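Informe de avance para Donley: puesta en orden de los puestos de trabajo de Salinas
17 de abril de 2018

Hola a todos:

Os debía este informe desde marzo, así que va largo y un poco a mi manera. Resumen rápido para quien tenga prisa: de los 14 puestos que entraban en el proyecto llevamos 10 terminados, el dinero aguanta y los cuatro que faltan son, cómo no, los peores.

Empiezo por lo que ha ido bien. La sala grande ya parece otra (¡se ve la mesa!). Vaciamos cada escritorio por completo, pasamos un paño y solo volvió a su sitio lo que se usa a diario: pantalla, teclado, reposamuñecas y, si alguien lo pide, un objeto personal o dos. Aquí hubo debate, lo reconozco. La propuesta inicial de Clivix era dejar las mesas peladas, y la gente se me echó encima con toda la razón. Una figurita de cerámica no molesta a nadie y un bote con tapa tampoco. Lo que sí estorba son los sobrecitos, las bolsitas con etiqueta, los trapos arrugados y los pañuelos que se quedan meses en una esquina, y a eso es a lo que hemos ido.

De papeleo y envoltorios salieron 278 piezas solo en la primera ronda. Las apuntamos porque vosotros pedisteis un indicador y era el más fácil de llevar sin volvernos locos. El listado completo está en la carpeta compartida, en la hoja de Flillow, separado en «tirar», «guardar» y «preguntar». La columna de «preguntar» es larguísima, ya os aviso. Hay paquetitos con código de barras que no sabemos si son repuestos o basura, y prefiero no tirarlos hasta que alguien me diga algo.

De gasto llevamos 1.769 euros, casi todo en cajoneras bajas, bandejas y los paños de limpieza. Las bandejas fueron un error mío: compré unas demasiado hondas y al segundo día ya eran un cajón de sastre. Las he cambiado por otras más planas y de momento bien, aunque me gustaría verlas un mes más antes de pedir otras para el resto.

Lo que va con retraso es la sala pequeña. Los escritorios de madera clara son bonitos, pero se marcan con cualquier cosa y hay que tratarlos con más cuidado, sobre todo detrás del teclado y debajo del monitor, donde se junta la pelusa. Además, en esos puestos hay pantallas curvas grandes y moverlas para limpiar requiere dos personas. Calculo que con tres tardes más la dejamos lista.

Para la próxima entrega necesitaría dos cosas de Donley: el visto bueno para pasar a papeleras pequeñas en cada mesa (ahora hay una por sala y así no hay manera) y una respuesta sobre los paquetitos dudosos. Con eso cierro el inventario y os mando la hoja final junto con las facturas que faltan.

Ah, y gracias por la paciencia con los cambios de fecha, de verdad. Cualquier duda, me escribís y lo vemos.
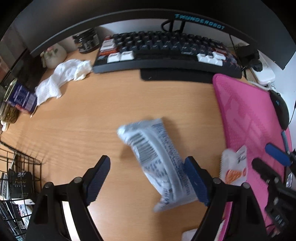

Tiempo de lectura: 3 minutos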